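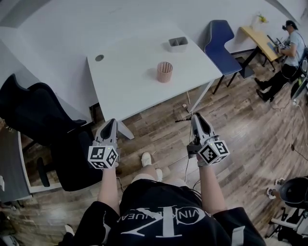 White desk, pink pen pot, grommet at the back left

Thread: Plain white desk in a shared room, what would you do with it?

tornamby_desk
Right, I need opinions. We've got a white rectangular desk with a round grey cable hole near the back corner, and all that lives on it at the moment is a pale pink mesh pen holder and a little white and grey container. I love how bare it is! Darius wants to fill it (trays, lamp, monitor stand, the lot). There's a black mesh office chair to the left and a blue one past the other end, then the yellow table with the flowers on it. Wood floor. Budget is 100 and I'd rather not spend all of it. What would you do?

Sølve W
Leave the top alone and sort the floor out first. You've got cables on the floor, and there's something black lying under the desk, a pen or a stick or whatever it is. Bare desks look daft when the mess has just moved downstairs.

darius_avram
Thank you Sølve, although I'd like it noted that I only asked for ONE tray. And the lamp.

GerasimosTz
I'd go the other way from Sølve. A desk with two things on it isn't tidy, it's unfinished. The yellow table looks far nicer and that's purely the little vase. Stick a plant on the white one and move the pen pot to the back, you'll keep knocking it where it is.

tornamby_desk
Hmm, the pen pot is at the front because that's where my hand goes. But fair enough about the flowers, everyone likes that table more, me included. Sølve, I'll grovel about under the desk tonight, promise.

byungchul_s
Is the grommet doing anything? I had a Bondberg desk for 11 years and never put a single cable through the hole, it just collected crumbs. If you're not using it, get a cap and stop worrying.

tornamby_desk
Nothing through it so far! A cap it is, then. I'm also wondering where a shelf could go.

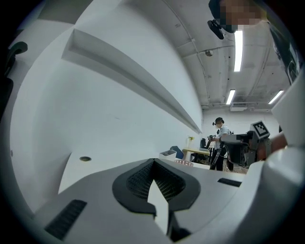 Re: shelf and lighting

GerasimosTz
Oh, you've already got a ledge set into the wall! Forget the shelf then. Put the plant up there, something trailing, and the desk stays clear for you. Everybody wins, even Darius.

Sølve W
Trailing plant above a work surface means dead leaves in your tea. I'd put books along it, small ones.

darius_avram
Can we talk about the tubes on the ceiling please. This is why I want a lamp. White tubes and grey bare ceiling with all the pipes showing, it's like working in a car park.

byungchul_s
I rather like the pipes. Wouldn't touch the ceiling. But I'm with you on the lamp, a warm bulb on a clamp makes a huge difference in November when it's dark by four. Plitari do a clamp one, mine has lasted well.

GerasimosTz
Clamp lamps wobble. Get a proper base.

byungchul_s
Mine doesn't wobble, you've overtightened yours.

tornamby_desk
OK so: cap for the grommet, small plant AND a few books on the ledge (I'm not choosing between you), one lamp for Darius, pen pot stays put. Measuring the ledge tomorrow before I buy any pots. Does anyone know how deep a 4 inch one is at the rim?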